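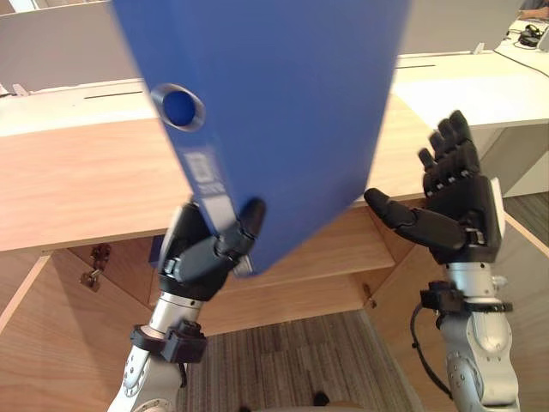 Binder handling station: left hand gripping the lower end of the blue binder, right hand open.

Bomley Open Day: Robot Demonstration Safety Checklist, with comments
Site: Bomley, second floor office
Date of walkthrough: April 24, 2023
Checked by: Kwan-ho Huang
Demonstration lead: Kwan-ho Wu

Thank you to everyone who stayed behind to walk the route with me. I know it took longer than promised, and my comments run on a bit, so please read at least the items marked OPEN before the doors are unlocked.

1. Visitor numbers and groups
Status: OK
We have 156 people signed up, which is wonderful and a good many more than we had in December. Groups are up to 10 at a time at the binder station, with one host at the front and one at the back. If a family arrives as a party of eleven, split them kindly and let the second half go to the Sanine table first.

2. Standing line in front of the desk
Status: OPEN
The tape goes down 300 cm from the front edge of the wooden desk. It was down in one stretch when I looked and missing in the other, and the carpet there is striped, so a thin tape gets lost in the pattern. Please use the wide yellow roll from the Chuang cupboard.

3. Emergency stop
Status: OK
Pressed and reset with Kwan-ho Wu at the controls, and both arms stopped as they should. The host at the front keeps the button within reach for the whole demonstration, including the chatty bit at the end when people drift forward to ask questions (they will!).

4. Arm cables
Status: OK, watch
There is a black cable hanging in a loop from the wrist mount on the right arm. It has room to move and I was happy with it, but give it a look between groups in case it has worked its way toward a joint.

5. Hands and pinch points
Status: OK
The fingers are jointed all the way along, and small visitors will dearly want to shake hands. Hosts should say no with a smile, and say it early, before the binder is picked up. The hand-shaking model on the Sanine table is unpowered and anybody may hold it.

6. Objects used in the demonstration
Status: OK
Ring binders only, from the Bindier box. I asked for empty ones, and I would like it to stay that way, as a full binder dropped from that height is no joke on a foot. Check each ring is closed before it goes on the desk.

7. Desk and cabinet
Status: OPEN
The little lock on the left panel of the cabinet has something like a key sticking out of it. If it is a key, please take it out and hand it to me. I'd like the floor under and beside the cabinet cleared as well, right back to the carpet.

8. Neighboring desks
Status: OPEN
Colleagues who are working behind the station are very welcome to carry on, but I'd ask them to keep arms and elbows on their own side once the robot is powered. Loose things on the white desks, such as the thin white cable, should be tucked back.

9. Noise and lighting
Status: OK
Comfortable for talking at a normal voice. Blinds half down, please, as the late sun gets in the hosts' eyes.

10. Exits
Status: OK
Both doors open freely and the signs are lit. Coats go on the rail by the stairs and must not be piled on chairs in the walkway.

Open items: 2, 7 and 8. Send me a note when yours is finished and I will come up and sign it off.

Kwan-ho Huang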